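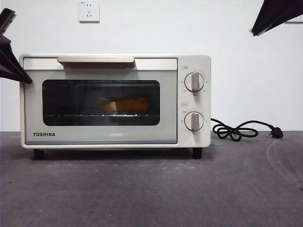
Zullell Countertop Bread Kit, four months in

I bought the Zullell bread kit in March, after the bakery on Standcombe Street raised a sourdough loaf to a price I associate with lunch. The kit promises "real bread from a small oven." My kitchen has only ever had a small oven, so I felt spoken to.

In the box you get a lidded steel baking pan, a plastic tub for the dough, a scraper, a folding thermometer, a cloth, and a recipe booklet of 32 pages, nine of which are about the founders' trip to the coast. I skipped the coast.

The pan is the reason to buy this. It is short enough to clear the top heating element in most toaster ovens, a thing my old cast iron pot never managed and which I learned with a smell. You put the dough in, lid on, bake at 450 for 25 minutes, lid off, another 15. The lid traps the steam and you get a crust that crackles. My first loaf came out looking like a hat somebody had sat on, but it was a crackly hat.

The recipes all start from 500 grams of flour, and that is too much. The pan says it holds that amount, and it does, right up until the dough rises and lifts the lid like a curious cat. I dropped to 400 and things calmed down. By the sixth loaf I was giving bread away on purpose.

Measure your oven before ordering. The pan is 11 inches long with the handles, and the handles don't come off, whatever the listing says about "removable grips." Those are two rubber sleeves. They are removable in the sense that one of mine is already missing.

The thermometer reads 12 degrees low. I checked it in boiling water, then checked it again out of spite. I wrote to Zullell and got a friendly reply telling me to try it in boiling water. After a second email they sent another one, which reads nine degrees low. I now own two thermometers and do a little math.

The tub is fine. The scraper is better than fine and I use it for getting cookie dough off the counter, ice off the freezer shelf and, once, a sticker off the car. The cloth sheds. I have eaten some of the cloth.

Before this I had the Helbridge pan, which costs less and has no lid. You can tent it with foil and get most of the way there if you don't mind foil touching a heating element and making its feelings known. If you already own one I wouldn't rush to replace it.

Cleaning: hand wash only. I ran the pan through the dishwasher in May and the outside went from black to a sort of tired gray. It still bakes the same. It looks like it has been through a divorce.

At the time I'm writing there are 2,956 ratings for the kit on the shop page, and 849 of them have one star. I read more of those than was healthy. A good share are from people whose pan didn't fit, and several are about the booklet, mainly the coast.

Four stars. Minus one for the thermometers, both of them. If they ever sell the pan and scraper without the rest, get that.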